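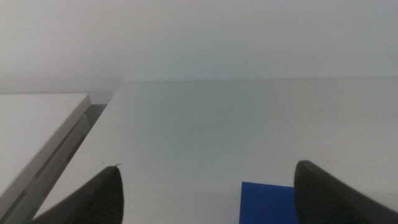

Dokden Two-Finger Gripper Kit, with Wrist Camera

18 shares | 4 comments

The Dokden picks up flat things. That sounds like a low bar until you've watched a gripper costing three times as much chase a thin tile across a bench and off the far side. If your parts are cubes, congratulations, almost anything will do. If they're cards, tiles or thin blocks, keep reading.

The two dark gray fingers have finely ribbed inner faces and blunt, rounded tips. The tips go down beside the part, the ribs get hold of its edges, and you go back to worrying about something else. The camera rides at the wrist and looks out between the fingers, so you see your flat blue part from the gripper's point of view, along with every speck on a white tabletop. Customers report that their benches have become cleaner. We take no credit.

In the box: the gripper, the wrist camera and its bracket, 2 spare finger pads, one cable, and a hex key you will lose by evening.

Setup takes 30 minutes if you read the sheet and most of an afternoon if you don't. The Evitcombe adapter plate fits straight on. The older Kawaguchi plate needs longer screws, sold separately, and yes, we've heard about it.

Please wipe the finger pads now and then. Ribbing is good at holding parts and every bit as good at holding lint. A dry cloth is fine. Solvent is not, and the warranty has opinions on the subject.

Price: $1,629, shipping included. Warranty: 2 years on the gripper, one on the camera. Pads are considered a snack.

Next batch ships in April. Orders go out in the order they come in, however nicely you write.

4 comments | Share this page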